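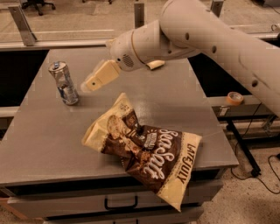
Clearing up after snacks: cans, chip bags and the table they sat on

Most of the mess left after a snack is packaging. It takes a few minutes to deal with, and the job goes faster if you do it in the same order every time.

Cans first

Pick up cans before anything else. A can that looks finished often has a mouthful left in it, and a crushed one is easier to tip over than a full one. Carry it upright to the sink, pour out what is left and give it a quick rinse with cold water. Leave the tab on.

Check your local rules before you crush cans for recycling. Here in Ostville they go in the mixed bin, and the sorting line does better with cans that still have their shape. In Nolley, where cans are collected on their own, flattening is fine and saves a lot of room. If you do crush them, press from the side with your palm on a folded towel. Watch for split metal near the rim.

Chip bags

Decide whether the bag is worth keeping. If there is more than a handful left, stand it up and tap the bottom so the chips settle, then press the air out from the bottom up. Fold the top corners in to make a point, roll the point down 3 or 4 turns and clip it. A clothespin works as well as a bag clip.

Tortilla chips that have gone soft can be spread on a baking sheet and put in a 350-degree oven for five minutes. Let them cool before you judge them - they crisp up as they cool.

Empty bags don't belong in the recycling in most towns. Shake the crumbs into the trash, fold the bag flat and throw it away. Don't leave a bag hanging over the edge of a table that has a drawer under it. Crumbs and salt drop onto the top of the drawer front and work their way in.

The table

Sweep crumbs into your hand or a dustpan with a dry cloth before you get anything wet. Then wipe with warm water and one drop of dish soap, working from the back edge toward you. Go over it again with a clean damp cloth and dry it. Gray and other light tops with a bit of shine show streaks if they are left to air dry.

Last, open the drawer an inch or two and wipe along its top edge. Run the cloth behind the handle as well - salt and grease collect there.

Munther Kanaan

Last updated: June

Related tips
Getting rings off a coffee table
Drawers that stick in damp weather
What to do with half a jar of salsa
Storing clips, ties and rubber bands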